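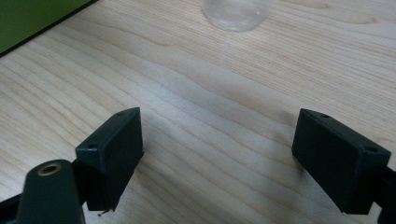
Absentee ballot request confirmed by e-mail: is the message genuine?

Posted by Darkdale_Resident

I submitted a request for an absentee ballot through the township website in October. The following morning I received an e-mail stating that my request could not be completed until I confirmed my date of birth and the last four digits of my Social Security number through a link. The sender name was given as the Darkdale Elections Office, but the address ended in a domain I did not recognize. I have not opened the link. Is the office known to contact voters in this manner, and does my original request remain valid in the meantime?

Horkel Township Help Desk

Thank you for your inquiry. The elections office does not request a Social Security number, in whole or in part, by e-mail. Any message that does so should be treated as fraudulent. Please do not reply to it and do not follow the link.

A request submitted through the website remains valid unless the office notifies you otherwise by postal mail. You may confirm its status by calling the office, extension 639, between 9 a.m. and 4 p.m. Please have the request number from your confirmation page available. If you no longer have that page, the clerk can locate the request by name and street address.

We ask that you forward the suspicious message as an attachment, so that the full header is kept. Copying the text into a new message removes the information needed to trace the sender. Once you have received an acknowledgment, the original may be deleted.

Residents who did enter information through such a link should change their e-mail password without delay and place a fraud alert with a credit bureau.

jerkudow73

I received the same message. Mine was in the junk folder. I deleted it and my ballot was delivered 12 days later.

Liao Street Neighborhood Association

The preceding replies are correct. We would add that ballot requests may also be made on paper, using Form 2680, which is available at the front counter of the township building and at the Darkdale branch library. The form must bear an original signature. Members who prefer not to use the website may find this method more suitable. Completed forms may be placed in the drop box beside the main entrance until 5 p.m. on the day of the deadline.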